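4.2 Gelenke, Maßstab, Spielwert: Was Sammlerinnen und Sammler an ihren Figuren beschreiben

Der zweite Teil der Auswertung gilt den Sammelberichten im Forum Kiva, und er war für uns der mit Abstand ergiebigste. In das Korpus gingen 261 Beiträge ein, die sich mit den Figuren der Reihe Amomell befassen, der Spielzeuglinie zur gleichnamigen Serie um gestrandete Roboterwesen. Den Zugriff auf das Forum haben wir am 08.05.2022 abgeschlossen; spätere Nachträge blieben unberücksichtigt.

Überraschend ist zunächst, wie selten die Handlung der Serie überhaupt zur Sprache kommt. Wer eine Figur vorstellt, schreibt über Gewicht, Passungen und Lackkanten, über das Knacken der Schulter beim ersten Bewegen und darüber, ob sie auf einem Bein stehen bleibt. Fast liebevoll ausführlich sind die Passagen zu den Gelenken. Für ein und dieselbe Hüftkonstruktion fanden wir 16 verschiedene Bezeichnungen, von »Klickhüfte« bis »Teetassengelenk«, und die Schreibenden verständigen sich damit erstaunlich mühelos! Ein solches Vokabular steht in keinem Katalog. Es ist im Forum gewachsen, und man kann seine Verbreitung von Thread zu Thread verfolgen.

Der Hersteller Kadesov hat die Linie in zwei Maßstäben aufgelegt. Die kleine Ausgabe wird überwiegend als Spielzeug beschrieben, die große als Ausstellungsstück, obwohl beide dieselbe Beweglichkeit besitzen. Hier zeigt sich sehr schön, dass der Spielwert auch eine Frage der Aufstellung ist: Eine Figur in der Vitrine wird in den Berichten »posiert«, eine Figur auf dem Schreibtisch dagegen »läuft«, »schleicht« oder »wartet«. Die Verben wechseln mit dem Möbelstück - ein Befund, den wir so deutlich nicht erwartet hatten.

Zum Vergleich haben wir die Bestandsliste der Sammlung Bakhtiari herangezogen, die ältere Blechroboter und frühe Kunststofffiguren verzeichnet. Ihre Einträge sind knapp und folgen einem festen Schema aus Mechanik, Zustand und Verpackung. Trotzdem klingt auch dort stellenweise Begeisterung durch, etwa wenn ein Federwerk als »munter« geführt wird. In solchen Randbemerkungen liegt noch viel Material für künftige Arbeiten.

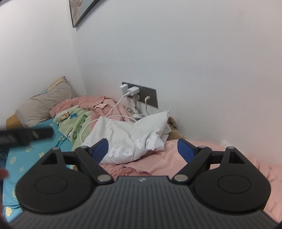 Abbildung 3: Greifer mit schwarzem Gehäuse, blauen Pads und silbernen Gelenkkappen, Ansicht von hinten oben.

Für die Kodierung wurden alle Passagen zu Beweglichkeit und Oberfläche getrennt erfasst. Mehrfachzuordnungen waren zulässig, denn viele Schreibende springen mitten im Satz vom Ellbogengelenk zur Bemalung und wieder zurück. Strittige Stellen haben wir gemeinsam gelesen und im Zweifel der Kategorie »Handhabung« zugeschlagen. Beiträge, die ausschließlich Preise oder Versandfragen behandeln, werden in Abschnitt 4.3 gesondert betrachtet.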